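Keeping the Gevport Cell Alive – Speaker Notes

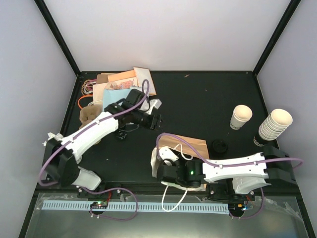
How often do the cables on a two-arm cell need checking?
Every 204 hours of run time at our site, plus any time someone says "it was fine a minute ago."

Slide 2. Start with the purple cables. Each one has to follow its arm through the elbow and still leave slack at the gripper. Pause for groans.

Slide 3. Clips. We stock 123 and can find 3. Tell the Dilen story if time allows, skip the part with the zip ties.

Slide 4. Base mounts on the front rail. Power off, tag on, then the wrench. Torque values are in the Firitine binder, page 641 – yes, it has that many pages.

Slide 5. Wipe the work surface before homing. Tape scraps count as dirt, whatever Dunne's checklist claims.

Questions. If asked about budget, drink water slowly.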